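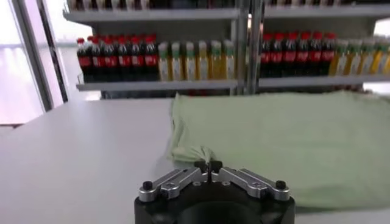 **Junho de 2020** -- Passei a manhã de quinta-feira na Skikia a aprender a dobrar toalhas. Quer dizer, eu já sei dobrar toalhas (a minha mãe talvez discorde), mas desta vez tinha de o fazer com a mão de um robô, sentada a dois metros da mesa e com um comando em cada mão. Que coisa difícil!

A empresa abriu esta semana a segunda fase do Clola, o projeto em que pessoas sem formação técnica ensinam tarefas de casa a um braço robótico. Funciona assim: mexemos o comando, o braço acompanha, e tudo fica gravado -- o caminho, a abertura dos dedos e o que vê a pequena câmara do punho. Cada dobra completa conta como uma demonstração. Na primeira fase juntaram 500, agora querem chegar às 1,000 antes de dezembro, e para isso chamaram 22 pessoas da vizinhança. Eu fui a mais desajeitada do meu turno, digo já.

O pior é o canto da toalha. Com os dedos a gente sente o pano e nem pensa nisso, mas ali só temos os olhos, e à primeira fechei a pinça no ar umas quantas vezes. Quando finalmente agarrei o tecido, puxei depressa demais e lá foi a toalha toda atrás! A instrutora pediu-me para baixar mais o punho, fechar devagar e esperar um instante antes de levantar. À quinta tentativa saiu uma dobra torta, mas saiu, e fiquei ridiculamente contente.

Perguntei se as minhas asneiras iam para o lixo. Algumas sim, mas as tentativas em que se perde o canto e se volta a apanhá-lo ficam guardadas à parte, porque a equipa quer que o robô também aprenda a corrigir-se. Já me senti melhor.

A Hirano, que trata do programa de treino, vai receber as gravações no fim de cada semana. A Stikska entra mais tarde, com outra tarefa: meter fronhas em almofadas (boa sorte a quem lá for, eu nem em casa consigo).

Os turnos duram uma manhã e ainda há lugares. Quem quiser experimentar pode inscrever-se na receção da Skikia, e convém levar sapatos confortáveis, que parte do treino é feita de pé, a guiar o braço diretamente com as mãos. Eu volto para a semana.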